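Nayeli Huanca
18th July

1/ Writing down how I clean the small bedroom, top to bottom. A few of you asked after my last post on wood furniture. It's a bed, a nightstand and a dresser, all honey-colored wood, with long pale curtains. Nothing fancy.

2/ Background for new people. I've had the furniture 9 years. It came from Cárdenas in Harkville, a secondhand place on the road out toward Trirkdale. I paid $1264 for the bed, the dresser and the nightstand, delivered. That was more than I'd planned to spend and I haven't regretted it.

3/ I go in this order: curtains, headboard, flat tops, bed, floor. Dust comes down, so if you do the dresser first you get to do it again after you touch the curtains. I did it backward for a long time.

4/ Curtains. They go all the way to the floor, so the bottoms pick up whatever is down there. I run the vacuum hose with the soft brush end from the rod down, then lift the hem and do the last foot separately. They get washed in November when I have the windows shut anyway. Cold water, low spin, hung back up damp. The damp weight pulls most of the creases out.

5/ Headboard. It's the panel kind, with rails and uprights and a raised rectangle in each opening. Every rail is a little shelf. A flat cloth skips right over the edges. I use a dry paintbrush, a two inch one I keep only for this, and brush each panel downward. Then one pass with a barely damp cloth.

6/ Nightstand. Everything comes off, you wipe with the grain, you dry it right away with a second cloth. Glossy wood shows every streak if you let it air dry. Put things back once you can run a finger over it and it feels like nothing.

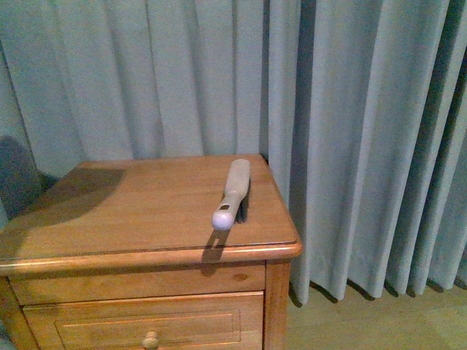 7/ Dresser. Same two cloths, same direction. The rounded edge at the front gets the most hands on it and goes sticky before anything else does. A drop of dish soap in a bowl of warm water, wring the cloth until it won't drip, wipe, dry. Don't scrub it. Let the soap sit a few seconds on a sticky spot and it comes away.

8/ I get asked about polish a lot. I don't use spray polish on this set. It built up on the old dresser I had before and made a gray film that took me two evenings to get off. Plain wax paste once a year, thin, buffed with an old T-shirt. That's all the wood gets.

9/ If you have a white ring on a top from a cup, rub a little of the wax on it first and wait a day. Half of mine went away with that. For the other half I used very fine paper, 3000 grit, with a drop of oil, with the grain, hardly any pressure. Try it on the back corner before you do it in the middle. I tried 1000 first and it left a dull patch that I still see from the doorway.

10/ Now the bed. I don't strip it every time. If the sheet is clean and it's only crumbs or lint or bits of tissue, I brush it off where it is. A vacuum grabs the sheet and you end up fighting it.

11/ What you want is a brush with dense bristles and a pan with a wide flat lip. Mine was a cheap set from Vustton, bought with the dish rack. A floor broom is no good here, the bristles are too long and they flick everything onto the rug.

12/ Lay the pan down flat on the cloth with the lip facing the mess. Short strokes toward it. Press a little so the cloth stays put under the brush. If it bunches, lift the brush and start the stroke again from farther back. Dragging through a wrinkle just parks the crumbs inside the wrinkle.
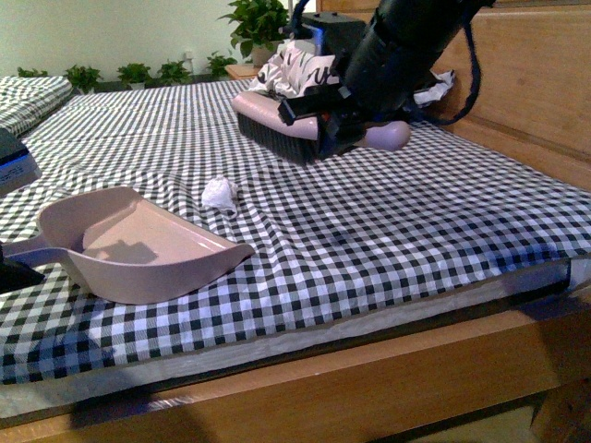 Pan down flat, brush on the gingham, a ball of tissue still to get.

13/ Gingham is hard to clean by eye. Small black and white checks hide gray lint completely. I go by feel: brush a section, then pass my palm over it. White stuff you can spot on the dark squares if you get your head low and look across the cloth.

14/ The one thing a brush won't do is hair. For hair I put on a rubber dish glove, slightly damp, and pull it toward me. It rolls up into a string and you pick it off. Works on the curtains too.

15/ Pick up big pieces by hand. Tissue especially. If you brush a tissue hard it sheds, and then you have a lot of little tissues. Nudge it to the pan or just grab it.

16/ Once the top is clear I straighten the sheet. Start at the headboard end, pull the far side first, then the near side. Smooth from the middle outward with your forearm. Your hand leaves dents, your forearm doesn't.

17/ My mattress sits down inside the frame with a narrow gap along the side rail. Crumbs love the gap. Hose with the crevice tool, one slow pass along the long side, before you pull the sheet back down. If you don't have a crevice tool, a butter knife with a cloth wrapped over it reaches in there fine. Same thing gets the dust out from where the rail meets the headboard.

18/ Sheet not quite reaching the bottom of the mattress? Welcome to my house. The foam is deeper than the sheet was made for, so a strip of white shows at the front. I could buy the deep pocket kind. The gingham was on sale and I like it, so I use clips.

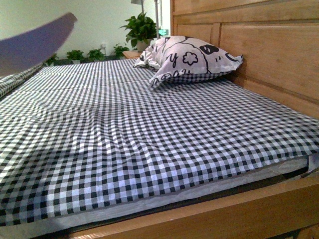 Do sheet clips leave marks on the fabric?
Mine have left a light crease that goes away in the wash. The ones with metal teeth can snag a thin cotton, so get smooth plastic ones if your sheet is old or thin.

19/ Pillow last. It has the cartoon dog pillowcase on it and I'm keeping it, before anyone starts. Wash printed cases inside out, medium heat at most in the dryer. The black outlines on mine are fine after plenty of washes. The case I ran hot went crackly within a few months.

20/ Shake the pillow out over the floor, not over the bed you just brushed. I did this wrong for an embarrassing number of years. Hold it by two corners, snap it a couple of times, then lean it back up against the headboard.

21/ Floor after that. Vacuum under the bed as far as the hose goes, then the strip along the curtains, then work out toward the door. I pull the nightstand out from the wall about twice a year. What's behind it is between me and the vacuum.

22/ Cleaning the tools, which I skipped for a long time. Tap the pan out over the trash, rinse it under the faucet and wipe it dry. Comb the brush with an old fork to get lint out from between the bristles. Wash it in warm water with a bit of soap and shake it hard outside.

23/ Don't put a wet brush away in a drawer. It'll smell and the bristles bend. Let it dry all the way first. And don't leave anything wet on bare wood, put a folded towel down or use the edge of the tub. Once they're dry the tools can sit wherever you'll see them. I keep mine handy in the bedroom and they get used more than they did when they lived under the kitchen sink.

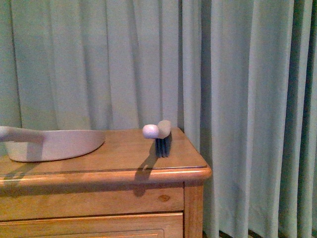
Dustpan and the little scrub brush, up on the dresser.

24/ The small one with the round white knob is a scrub brush. I don't use it on the bed, the bristles are for corners. Drawer fronts where the molding meets the wood, the inside lip of the drawers, the window track behind the curtains. Dry first, then a tiny bit damp if it needs it.

25/ Drawers, quickly. Take them all the way out once in a while and turn them over above an old sheet. Brush the runners. If they stick, rub a plain candle stub along the wood and slide the drawer in and out a few times. I did mine last November and the bottom one stopped screeching.

26/ Time, because somebody always asks. The quick version is brush the bed, wipe the two tops, straighten the pillow. I can do that while coffee is brewing. The whole list with curtains and floor takes me most of a morning, and I do that one when the room looks like it needs it. I don't have a schedule.

27/ Supplies in one place: vacuum with soft brush end and crevice tool, two inch paintbrush, two cotton cloths, bowl, dish soap, paste wax, rubber glove, bed brush and pan, small scrub brush, old fork, candle stub. Most of it was already in the house.

28/ Reply to the person asking about Cárdenas: they still get bedroom sets in, but they go fast and they don't hold anything over the phone. Bring your measurements, and measure the stairs too. My dresser came up with the drawers out and it was close.

29/ Reply to the other one, on vinegar: I don't put it on finished wood. Fine on the window glass. I had a shine go flat on a chair arm and I blame the vinegar for it, though I can't prove that.

30/ I'll do the closet next. It has a sliding door that comes off its track, so if you've fixed one of those, tell me what you used.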